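**Ticket:** Fin-finger kit, soft goods trial
**Product:** Dallico two-arm trial bundle (Prarnarent fin fingers, Fahmy task software)
**Opened by:** Diane Grewal, Wosance
**Status:** Open, downgraded from blocking to minor
**Tags:** grip force, approach height, bakery task

---

**Tuesday, 9:10 — opened**

Hi team! First off, we are having a great time with this kit. It was bolted down and moving before lunch on the first day, and the fin fingers are the best thing we've had on an arm for food. That said, I've got a problem with the bread task and I'd like to get it sorted before our trial period runs out in June.

What happens: the arm goes down for a roll in the basket, closes, and lifts. On the small rolls it either comes up with nothing or it gets the roll by one edge and drops it on the way out. The braided loaf on the open cloth is fine with the same fingers and the same settings. No fault codes, no warnings, and the log says "grasp complete" every time, even when there's nothing in the fingers.

What I've tried so far:

- Re-ran the finger calibration from the setup menu, twice
- Swapped the left and right pads
- Dropped the closing speed to half
- Restarted the controller and the Fahmy software, in that order

None of it changed anything I could see.

**Tuesday, 9:55 — support reply**

Thanks Diane, glad the setup went smoothly. Could you send us the approach height and the closing width from the task file? Also, is the basket saved as a container in the workspace, or is it just sitting on the table as far as the software knows?

**Tuesday, 10:20 — Diane**

Closing width is on auto. Approach height is 162 mm above the cloth, whatever the wizard gave me. And no, I never saved the basket as anything! I didn't realize there was a container option. Found it now, under Workspace > Fixtures, three menus deep (small grumble: it could live on the main task page, it's far too useful to be buried in there).

**Tuesday, 10:40 — support reply**

That could well explain the difference between the two items. Without a fixture, the planner takes the cloth as the only surface and picks a closing height to suit a loaf lying flat. A roll in a basket is sitting higher than the planner expects, and the rim limits how far the fingers can open on the way down. Please add the basket as a fixture, type "open container", and trace the rim with the teach handle. Then set the closing width by hand for the rolls and run it at low speed with a hand near the stop.

**Tuesday, 11:35 — Diane**

Done, and I love the rim tracing. You just walk the arm along the edge and the outline fills in on the screen as you go. I had to do it over because I let go of the handle too early the first time and ended up with a basket shaped like a kidney bean.

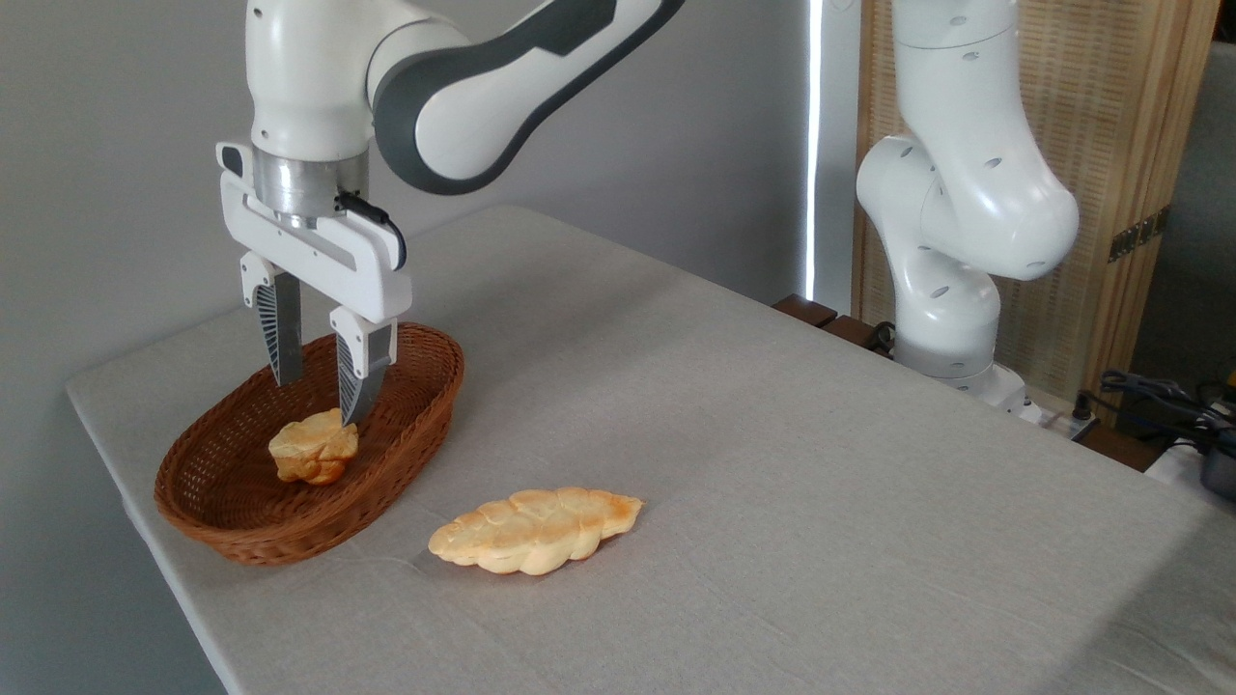
I also turned off the "centre on object" option for the rolls. With a rim in the workspace, it was making the arm shuffle sideways at the last moment, and I'd sooner have it come straight down. If that's a bad idea please tell me, but the motion looks much calmer.

Results after the change: the first batch of rolls came out cleanly, and the fins wrap so gently that there wasn't a mark on the crust. Then I got cocky and put the speed back to full, and the missed grips came back. At half speed it's good. So we have a working setup, just a slow one.

**Tuesday, 1:15 — support reply**

Good progress. Turning off centring is fine for this task. For the speed problem, look at the settle time under Motion > Advanced. It ships at zero, and the fins can still be swaying a little when the gripper starts to close. Try 900 ms to begin with and bring it down from there.

**Tuesday, 2:30 — Diane**

That did it! Full speed, settle time at 900, and it's picking rolls as nicely as it does the braid. I brought it down in steps and it stayed reliable until roughly half that, then got sloppy again, so I've put it back up a bit and saved the file as the default for our bakery work.

Leftovers for your list, none of them urgent:

1. The log still reports "grasp complete" on an empty close. I tested it with no bread in the basket at all. I'd really like a warning for that.
2. The setup wizard should ask about containers. One extra question would have saved me a morning.
3. Can the pads go through a dishwasher? The Prarnarent sheet only says "wipe clean", and we get a lot of crumbs in the ribs.

I'm happy for this to drop to minor. Second arm goes on the same task next, handing over from the first — I'll open a separate ticket if that one bites.

**Tuesday, 3:05 — support reply**

Downgraded. Item 1 is logged with the software team and item 2 has been passed along as a feature request. For item 3, please stick with a damp cloth and a soft brush until we've heard back from Prarnarent. Leaving this open for their answer.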